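1/ Switched our kitchen from paper towels to cloth in June. We were going through a roll every few days.

2/ Bought 20 white cloths at the market in Jasdale. Used ones go in a bucket under the sink – lid off, or they smell.

3/ Washed at 104 degrees, no softener. Softener stops them soaking anything up.

4/ Grease still gets newspaper.
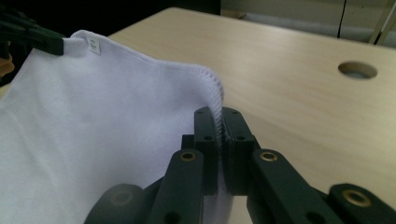

White cloth, stitched hem, small tag.

Print this thread | E-mail this thread

Comments
Itziar Barrios: Do you line dry?
Bernice Quansah: Vinegar helps with the smell.

Contact | © Wenero | Back to top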